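Verkstead Community Hall Association
Building and Furnishings Group
Minutes of the August meeting

Held in the small meeting room, 7:00 p.m.
In the chair: Evie Ellwood
A quorum was present. Apologies were received from the two members representing the Rudd Street end of the building.

1. Minutes of the previous meeting

The minutes of the July meeting were read and approved with one correction. Under item 4, "north corridor" should read "north stairway." The Chair initialed the corrected copy.

2. Matters arising

The replacement door closer for the side entrance has been fitted. The Group was informed that the door now shuts fully but slams when the window on the landing is open. The Secretary was asked to have the closing speed adjusted at the next service visit.

The question of the second key to the storage room remains open. It was agreed to have a new key cut and to charge the cost to general maintenance.

3. Preparation of walls for redecoration

The Chair introduced the item and reminded members that the Association has set aside $2,000 for redecoration of the meeting room and the north stairway. The sum is to cover filler, primer, paint, sheeting and disposal, together with any hand tools that cannot be borrowed. Labor is being provided by members.

It was reported that the existing wall surface is heavily textured and that its condition varies from one stretch to another. In some places the outer skin lifts readily in thin curls under a scraper. In others it holds firmly and can only be removed with effort and some risk of damage to what lies behind it. The Group discussed whether the texture should be removed throughout or whether only the failed areas should be taken back.

The case for full removal was that a smooth wall would be easier to clean and to repaint in later years. Against this, it was noted that the whole surface would then need to be skimmed, and that a skim coat by an outside plasterer could not be met from the present budget. A quotation had been requested from Drendis but had not been received by the time of the meeting.

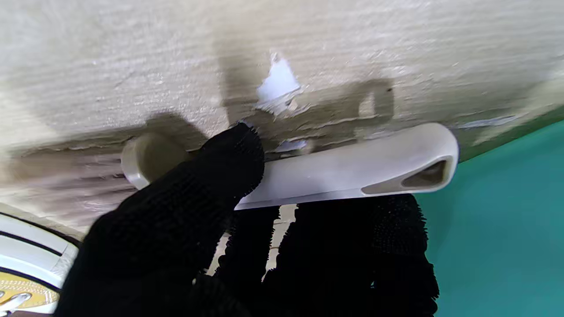

Members were reminded that a scraper should be kept as flat to the wall as possible and worked from a loose edge toward sound material. Where the surface layer tears, work should stop at that point and the edge should be trimmed back before filling. Small torn patches are to be filled and feathered out. Any patch wider than a hand is to be marked in pencil and left for inspection.

One member asked whether a steamer might be used to speed the work. The Chair replied that the hire company had advised a trial on a small area first, and that no steamer should be used near the light switches or the thermostat. The Group preferred to continue by hand for the time being and to return to the question if progress was slow.

There followed some discussion of color. The present pale beige was considered acceptable by most of those attending, although two members favored a plain white for the stairway, which receives little daylight. It was pointed out that white would show scuffs from the stacking chairs. The matter was deferred until sample cards are available - the Secretary will obtain these before the September meeting.

Resolved: That the textured surface be removed only where it is loose or damaged, and that sound areas be cleaned, primed and painted as they stand.

Resolved: That no filling take place until the scraped areas have been brushed down and inspected by the Chair or her deputy.

4. Tools and materials

The Group reviewed what is held in the storage room. The dust sheets are in fair order but the largest has a tear along one seam and should be kept for floors. The stepladder has been checked and may be used. Several filling knives were found to have hardened filler on the blades and will be cleaned before use.

It was agreed that scrapers with a hole in the handle should be hung on the hooks inside the storage room door at the end of each session. Tools have been left on windowsills on previous occasions, and members were asked to take note. Loose blades are to be placed in the lidded tin and not in the trash.

Expenditure of up to $200 was approved for filler, sandpaper, masking tape and a spare scraper, to be met from the sum named under item 3. Receipts should be passed to the Secretary with the date and the purchaser's name written on the back.

5. Dust and access during the work

The Gernumora singing group has asked whether it may continue to use the meeting room in the evenings. The Group had no objection provided that scraping ends by 4:00 p.m. and that the floor is swept and wiped before the room is handed over. The piano is to remain covered at all times when work is in progress.

A notice will be placed on the outer door giving the hours of work. Users of the stairway will be directed to the rear entrance while the upper wall is being prepared.

6. Other business

The clock in the meeting room has been running slow. A new battery will be tried before any repair is considered.

A request for additional coat hooks in the lobby was noted and held over until painting is finished, to avoid drilling into a wall that may need further preparation.

7. Next meeting

The next meeting will be held in September at 7:00 p.m., in the kitchen if the meeting room is not available.

The meeting closed at 8:25 p.m.

Actions

Secretary: door closer adjustment; storage room key; paint sample cards; reminder to Drendis regarding the quotation; notice for the outer door.
Evie Ellwood: inspection of scraped areas; reply to the Gernumora singing group.
All members: return of any borrowed filling knives and scrapers to the storage room.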